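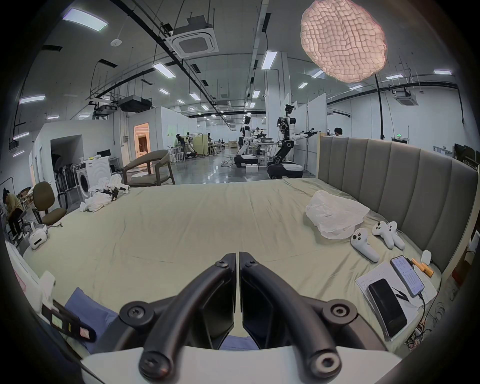 Home | Tickets | Guides | Downloads | My account

Print this ticket | E-mail this ticket

Skondura Remote Support
Ticket: Right arm lags and then freezes during open day demonstration
Opened by: Demetrius Holloway, Zosine
Status: Closed

Hello everyone, and first of all thank you for picking up the phone so patiently during our open day in May. I promised to put it all in writing once I had slept, so please forgive the length. I would sooner give you too much than leave out the one thing you need.

We had over 300 visitors through the lab, quite a few of them with children, and the part they had all come for was the remote control demo. A guest puts on the VR headset, takes the controllers, and moves the arms of one of the wheeled robots at the table. It went beautifully all morning. A retired baker got the gripper to hold the edge of the bowl on the first try and I think she was prouder than we were!

Then a little after 2 p.m. the right arm began to fall behind. The guest would move a hand and the arm would follow after a wait that felt very long with a crowd looking on. After a few of these it froze where it was. The left arm was fine. The robot showed no fault, the emergency stop was never needed, and the Skondura window said "input stale" on the right side only.

What I tried, in the order I tried it:

2:10 – Restarted the session from the operator screen. Good for a couple of minutes, then the same again.

2:25 – Fresh batteries in the right controller. No change that I could see, but I was also talking to a school group, so I may not have given it a fair chance.

2:40 – Swapped the right controller for our spare and paired it again. The lag was shorter but it did come back. This is the point where I called you.

3:05 – Moved the guest away from the bed and over toward the open floor. Much better, nearly normal. I got quite excited about this and blamed the big quilted lamp, and then the shiny floor, and I believe I told your colleague both theories at some length.

3:30 – Switched the lamp off anyway. No difference at all. Apologies to the lamp.

3:45 – Paused the demo and let people watch the robots run their recorded routine, which kept everyone happy until closing at 4.

The next morning I tried it alone, same spot, same headset, and could not make it fail once. I ran it for 26 minutes while my coffee went cold. So whatever it was, it seems to need company.

A few things that may or may not matter. The laundry and bed corner has been our resting place for the headset and controllers between guests, and things do pile up on that bed. The guest wireless network was turned on for the day. The Jodska access point sits over toward that same wall. I had not updated anything that week, on purpose, having learned that lesson at our last visit day.

I am attaching the session log, which starts in the morning and so includes plenty of healthy operation for you to compare against. If you want me to borrow a crowd and try again, I know a choir.

Warm regards,
Demetrius
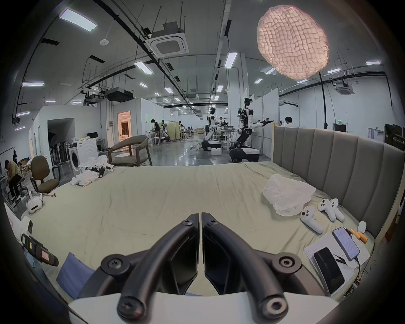
Holger Sjögren: Thank you, Demetrius, the healthy stretch in the log was very useful. The robot side is clean. What I see is the right hand stream arriving in bursts from 2:04 onward, and in the same minutes the headset keeps hopping between two wireless channels. Your guest network was sharing one of them. Please put the headset on its own network name, fix it to channel 149, and remove the old pairing for the first right controller, which was still competing with the spare. Then run the operator check with as many phones in the room as you can gather.

Reply from Demetrius Holloway:

Done, all three, and it took less time than finding the password for the Jodska box. The old pairing was indeed still listed. I did not need the choir in the end – a group from Đàm was visiting and very kindly agreed to stand near the bed with their phones on the guest network while I waved my arms about. The right arm kept up the whole time. I then turned the headset back to the shared network, just to be sure, and the lag was back before I had finished explaining what we were waiting for. Back to the separate network and it was gone again.

I have added the network name and the pairing list to our sheet for open days, along with a line telling me to check the batteries before the doors open. One small wish, if it can be passed along: the "input stale" message could mention the wireless link. I spent a good while looking at the arm.

Reply from Holger Sjögren:

Passed along to the people who write the messages. I am closing this one, and you can reopen it from the same page if the lag comes back at your next open day.

Contact us | Copyright Skondura | Back to top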